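Inventory Hygiene: Housekeeping Tips for People Who Hoard in Games

Your house may be spotless. Your stash in Kordestani is a garage with the door wedged shut. These are the chores we do before each new season, written down mostly so we stop putting them off.

Start with the mail

The in-game mailbox in Orndale holds 60 items and then starts eating the oldest ones without a word. Empty it before you touch anything else. Yes, including the festival hats. Claim them, look at them with whatever feeling you have left, and dismantle them for thread.

Sort by slot, then by regret

Rarity is a terrible way to sort a vault. You end up with a wall of gold borders and no idea which one is the helmet. Sort by slot first, then by date acquired. Anything at the bottom of the list that you haven't equipped since the last level cap goes. You will tell yourself it might get buffed. It got nerfed in September.

One of each potion is plenty

Well, 13 of each. But pick a number and sell down to it. The vendor in Vistosance harbor pays the same all day, so there's no point waiting for a better price. He also sells the same potions back at triple, which should tell you something about his opinion of you.

Label the chests

If your game lets you rename containers, use boring names. "Ore." "Cloth." "Fish." Last winter I had one called "Misc" and another called "Misc New," and between them they held 256 stacks of gravel and a quest key I'd been looking for since the tutorial.

Clear the hard drive while you're at it

Clips are the dust under the couch. Sort the capture folder by size and start at the top, where you'll find a 9 GB recording of yourself standing in a menu. Keep the boss kills. Keep one funny death. Turn off auto-capture for achievements unless you need video proof that you completed the character creator.

Then the actual desk

Unplug the controller dock and wipe the contacts with a dry cotton swab. Turn the keyboard upside down over a trash can and tap it firmly. Headset pads usually pull off, but check the manual before yanking. Vacuum under the chair last, casters included, so you only do the floor once.
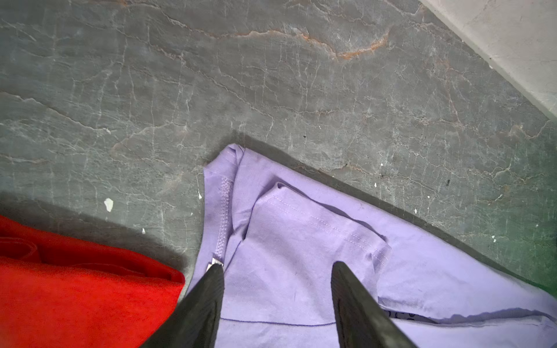

Set a limit and stick to it

Leave a tenth of the vault empty when you log off. Stevanico players have it easier here, as the game charges rent on anything past the second tab, and I've never seen people let go of a crossbow so fast. Everyone else has to rely on willpower, or on running out of room halfway through a raid while five strangers wait for you to delete a fish.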